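## 4. Loading the tabletop and running your first pick

Okay, you've got the simulator installed and the license thing from section 3 is behind you (sorry about that one). Now for the fun part!

1. Open a terminal in the club folder and start Dumlao. Give it a minute on the older laptops, they really do chug.
2. From the **Worlds** menu choose `tabletop_mixed`. I built this one in April for our practice rounds, so if something's weird in there, blame me.
3. Set the random seed to 470. Any number will work, but with 470 your layout matches mine and we can compare runs.
4. Press **Reset**, then **Open Gripper**. Wait until the status bar says `READY` before you touch anything else.

> **Note:** Kamonchanok Rojanasak wrote the reset script. If yours hangs, copy the whole error message into the club chat and tag her. A screenshot of half of it won't help much!

Once it's loaded, orbit the camera until you can see the gripper and everything on the table at once.

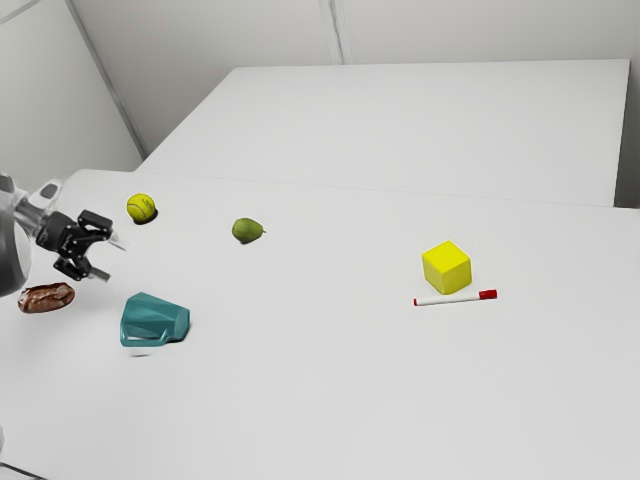 *Fig. 4: The mixed tabletop, jaws open. The mug lies on its side.*

5. Click the tennis ball in the object list and press **Plan**. I like the ball for a first try, it's close to the gripper and it's round, so the approach angle isn't too fussy.
6. Check the planned path, then press **Run**.
7. Got it? Do the yellow cube next, then the bread roll. Save the marker for last. It's skinny and it sits right by the cube, and I still bump the cube about half the time.

> **Caution:** Keep the speed slider at 92 or lower. Past that my fingers clip straight through things and the physics goes bananas.

If a run goes over 800 steps, Dumlao stops it and logs a fail. That's normal, just hit **Reset** and go again. Logs land in `runs/`, and please clear yours out now and then (I found 2,603 files in mine).

Gripper tuning is in section 5.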